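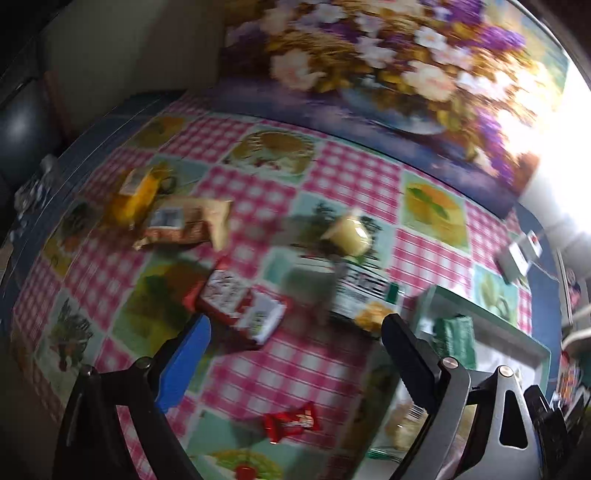
Re: [onbridge-buyers] Is the flour order still worth it?

Hi all,

Sorry to take so long over this one, I've had the reply half written since before the September order closed and then life got in the way. I'll put my answers in between the original questions so it's easier to follow.

> I've been on this list for a while but only started ordering in the
> spring, so forgive me if it's been covered. Our last share of the flour
> was $37 for the bag and I see the supermarket out by the highway has
> small bags on sale most weeks. By my math we're saving almost nothing.
> Is there a reason we still do the flour, or is it habit?

A bit of habit! But let me stick up for it.

You're right about the all-purpose. If all you bake is pancakes and the occasional birthday cake, buy the small bags on sale and be happy, I would. Where the club order still wins for me is the bread flour and the rye. The supermarket doesn't carry rye at all as far as I've been able to find (I looked in baking and I looked in that odd "world foods" aisle with the crackers), and the bread flour there comes in little bags that I go through in a weekend when the kids are home.

The other thing is freshness. The whole wheat from Vendstead has a mill date stamped on the bag and the one at the store only has a best-by, so you have no idea how long it's been sitting. Whole wheat goes off a lot faster than white because of the oil in the germ. If you've ever opened a bag and thought it smelled a little like crayons or old paint, that was rancid flour, and it wasn't your imagination or your cupboard.

> Second thing. Where on earth is everyone keeping it? I have a small
> apartment kitchen and the bag has been living in the bathtub when we
> have guests and in the hallway when we don't.

Oh dear, please get it out of the bathtub – damp is the worst thing for it. Even with the tub bone dry, somebody in the next room is taking a steamy shower sooner or later and paper bags soak that right up.

What I do, and I also have a tiny kitchen: the whole bag gets split up the day it comes home. I have a row of old frosting buckets with snap lids that I begged from a bakery counter (ask near closing time, they usually have a stack of them and are glad to see them go). Wash them twice or your rye will taste of vanilla. The white flour goes in the buckets under the bed. The whole wheat and the rye go in the freezer in zip bags, pressed flat so they stack like books, and I take one out the night before I bake so it isn't freezing cold in the bowl. Cold flour makes for a very sulky dough.

Also, and I say this every year, freeze the white flour for 4 days before it goes in the buckets, even if you can only do it in batches. That takes care of any weevil eggs. They come in with the grain and there's no shame in it, but once they get going they will be in your oats, your pasta, your cat's kibble, everything. I lost a whole shelf of dry goods one summer and I'm still a bit sore about it.

> Third, could we split a bag? I'd happily take half if somebody else
> wants the other half, but I don't know how you'd arrange that or
> whether it messes up the spreadsheet.

Yes! Lots of people do it. There's a "split wanted" column way over on the right side of the order sheet, so far over that I think half the list has never scrolled to it. Put a note in there with what you want and which side of town you're on. If you find a partner, one of you puts in the order for the full bag and the two of you sort out the money between yourselves. Please don't both enter half a bag, the sheet rounds it up and then we end up with an extra one that somebody has to take. (It was me. I had spelt until Easter.)

Bring your own container and a scoop if you're splitting at pickup, and maybe a kitchen scale if you're the type who'd fret over it. I just eyeball it with my neighbor and we've stayed friends.

> Last thing, is Tawfik still doing the olive oil and the lentils? The
> old page says yes but the link is dead.

Still doing both. I called the shop myself because the link was driving me crazy too. They've moved the wholesale side to the Erkside store, so that's where you call now, and they prefer mornings before the lunch rush. The red lentils are the same as ever. The oil has gone up, the big tin is $85 now, and I did wince. But I've tried to cook with the cheaper one and I end up using more of it to get any flavor, so I'm going to keep ordering and just be stingier with the pan.

They also said they'd do the dried chickpeas for us if we want them, in the same size sack as the lentils. I'd love that. If you would too, reply here so I can tell them there's some interest before I commit us to anything.

A couple of other bits while I've got you:

The minimum for free delivery from Vendstead is $186 for the combined order. We cleared it easily last time but the one before that was a squeaker, and I ended up adding cornmeal at the last minute to get us over. I like cornmeal, but I'd like not to be the one who eats all of it. If you're on the fence about something, put it in early and not on the last night, it makes it so much easier to see where we stand.

Pickup is the same place as before, side door, from 4 in the afternoon. Please park on the street and leave the loading spot clear for the van, we got a slightly frosty word about that last time.

And if anyone has a rye recipe that doesn't turn out like a paving stone, I'm begging you. Mine tastes lovely and you could prop a door open with it. I've tried more water and I've tried a longer rise and I've tried a different pan. A friend swears by letting it sit a full day before you cut it, but I have never once managed to leave a loaf alone that long in this house. I'd be happy to swap for my lentil soup recipe, the one with the lemon in it that went around last winter and then got lost when the old archive went down.

Back to the original question, I'd say keep the flour on the sheet and let people skip it if it isn't worth it for them. It isn't any extra work for the driver, and the rye people (all right, me) would be very sad to lose it.

Talk soon, and do scroll over to that column!

_______________________________________________
onbridge-buyers mailing list
To leave the list, send a blank message with "unsubscribe" in the subject line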